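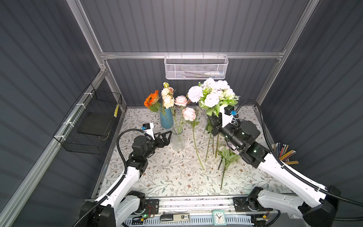 # The Long Life of a Printed Tablecloth

By Onyekachi Osagie

A printed cotton tablecloth fails in a predictable order. The fold lines go first, then the hem corners, then the color in whatever part of the cloth faces the window. The weave itself usually outlasts all three. Most household cloths are thrown out while the fabric still has years left in it, and the cause is nearly always surface wear or a stain that was set by heat.

Vines, leaves and small blossoms have been a standard subject for table linen for a long time, and there is a technical case for them. A scattered pattern hides small marks. It also hides the seam where one repeat of the print meets the next, a harder job with stripes or checks, where an error of a few threads shows from across the room.

## How the color gets there

Two methods cover most of what is sold for the table. Pigment printing sits the color on top of the fiber and holds it there with a binder, which is cured with heat. Reactive dye printing bonds the color to the cotton itself. The cloth then has to be steamed and washed to remove whatever dye did not take.

The difference can be felt by hand. Pigment leaves a slight stiffness in the printed areas, most noticeable where the motif is dense. Reactive prints feel the same across the whole cloth. Pigment holds up well in sunlight but rubs off at the folds. Reactive color resists rubbing and suffers more from bleach.

Skukura, a small mill that prints only for the table, uses both. Its pale grounds with thin line work are done in pigment, and anything with large filled shapes is done in reactive dye. The mill's reasoning is mostly about water. Wash-off after reactive printing takes several baths, and a fine line pattern does not carry enough color to justify them.

Kistier, a competitor, went the other way in March and moved its entire table line to reactive dye. Its shortest run is now 1,000 meters, so small shops have had to pool their orders or drop the patterns they sold slowly.

## Shrinkage and hems

Untreated cotton shrinks more in length than in width, because the warp threads are held under tension on the loom and relax in the first wash. A cloth cut to the exact drop of a table will hang short afterward. The practical answer is to wash the fabric before cutting. The commercial answer is to compress it mechanically at the mill, and this works well enough if the cloth is never put through a hot dryer.

Hems cause more trouble than the body of the cloth. A double-folded hem has three layers at the edge and far more at a square corner, and each layer shrinks at its own rate. Mitered corners cut the bulk. They take longer to sew, and Akinola, a workroom that finishes cloths for both mills, charges for them separately. The thread matters too. Polyester thread does not shrink with cotton, so a straight-stitched hem on unwashed fabric will pucker.

## Washing

Wash at 40 degrees Celsius with an ordinary detergent, inside out if the cloth is pigment printed. Protein stains such as egg and milk need cold water first. Wine and tea respond to an oxygen-based stain remover, left on for the time given on the pack. Grease should be treated dry, with dish soap, before the cloth goes anywhere near water.

Do not iron over a stain. Heat fixes tannin and oil into the fiber, and a mark that would have come out in one wash becomes permanent.

Iron on the reverse while the cloth is still damp. Starch gives a crisp surface and takes some of the dirt that would otherwise reach the fiber — it also attracts insects, so a starched cloth should not be put away for a season.

## Storage

Folding does the most damage over time. Fibers at a sharp crease break a few at a time, and a cloth folded the same way for 7 years will show a pale line even if it has rarely been used. Rolling on a cardboard tube avoids the problem. Where there is no space for a tube, fold in thirds one time and in quarters the next.

Lerkeo sells an acid-free tube in 2 lengths, and the longer one takes a full-width cloth without a center fold. Plain tubes work if they are covered with washed cotton sheeting first.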